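Torora 300 Battery Conditioner for Hybrid Cars

Home > Hybrid and Electric > Battery Care > Conditioners

Maker: Gellora
Part number: TR-324
Price: $1,603
Availability: ships from our warehouse
Page last updated: December 20, 2024

Overview

The Torora 300 is a bench and in-car conditioner for nickel-metal hydride hybrid battery packs. It charges the whole pack slowly, lets the modules even out, and then discharges the pack to a set point through a built-in load. Most owners run this cycle 3 times in a row when a car has been sitting or when the fuel mileage has started to drop.

A hybrid pack is made of many small modules wired in a line. Over the years some of them hold less than their neighbors. The car's computer watches the weakest ones and limits the whole pack to protect them. Conditioning brings the modules closer together. It does not repair a module that has failed, and it will not clear a fault caused by corroded bus bars or a bad sensor.

Which cars it fits

The conditioner works with nickel-metal hydride packs only. Do not connect it to a lithium-ion pack. Some hybrids were sold with either kind depending on the trim level, so check the label on the battery case or ask the dealer with your VIN in hand.

A car-side harness is required and is sold separately. The harness stays in the car after it is fitted and ends in a capped plug, usually in the cargo area. Fitting it means opening the battery case, and the case holds dangerous voltage even with the car switched off. If you are not trained to work on high-voltage systems, have a shop put the harness in. Once it is there you can plug in the conditioner without opening anything. 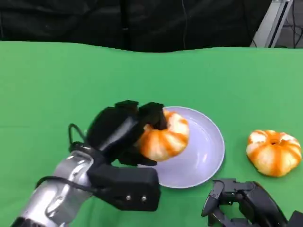

Man-sik Do writes that the harness took his shop a morning to fit, and that the first full cycle ran overnight and well into the next day. He would like to see the plug cap sold as a spare part, as his split when it got stepped on. His mileage came back up after the second cycle and he now plugs the car in every March.

Spare plug caps can be ordered through the parts desk. Ask for the Yoo cap, which fits all harnesses made for the Torora line.

What it does

Charge: The unit feeds a low, steady current to the pack. Charging ends on a timer or when the voltage stops climbing, whichever comes first. You can set a shorter timer if the pack was already close to full.

Rest: After charging, the unit waits before it starts the load. The rest period lets the pack cool down. It can be made longer in the menu but not skipped.

Discharge: The load takes the pack down to the voltage you choose. Start with the high setting. The lower settings are for the second and third cycles, and going straight to the lowest one can reverse a weak module and ruin it.

Cooling fan: The battery fan has to run the whole time the conditioner is working. The harness powers the fan from the conditioner, so the 12-volt battery is not drained. If the fan stops, the unit shuts off and shows a fan message -- check for a blocked intake before starting over. Pet hair and seat covers are the usual causes. 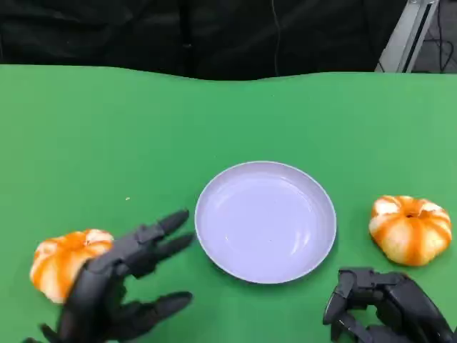 The display shows pack voltage, current, elapsed time, and which part of the cycle you are in. If the power goes out, the unit goes to standby and has to be restarted by hand. It keeps the last voltage reading in memory so you can tell where it left off.

Using it

Park indoors or under cover, in a spot with moving air. Switch the car off and take the key fob well away from it. Plug the conditioner into the car first and then into the wall. Use a grounded outlet, and do not use an extension cord lighter than the one listed in the manual.

Do not drive the car between the discharge and the next charge. A pack that has been taken down to a low setting may not have enough left to start the engine, and on many hybrids the big battery is what starts it.

In the box

Torora 300 conditioner with wall cord
Car-side cable
Printed manual and quick-start card
Mounting screws for bench use 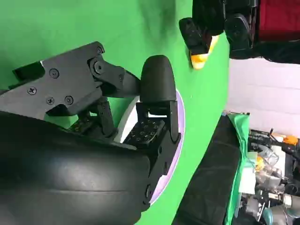

Shops that run the unit every day may want the bench stand, part number TR-324B, which raises the case and keeps the air vents clear. The stand ships flat and goes together with the screws that come with the conditioner.

Log software

Jornatum is the logging program for Windows. It saves each cycle as a plain table of time, voltage, and current that opens in any spreadsheet. The program is a free download for registered owners -- the USB cable is not included.

Warranty and returns

The conditioner is covered for two years from the date of purchase. Harnesses are covered for one year and cannot be returned after they have been installed. Units opened by the owner are not covered. To return a conditioner, contact the parts desk for a return number and write it on the outside of the carton.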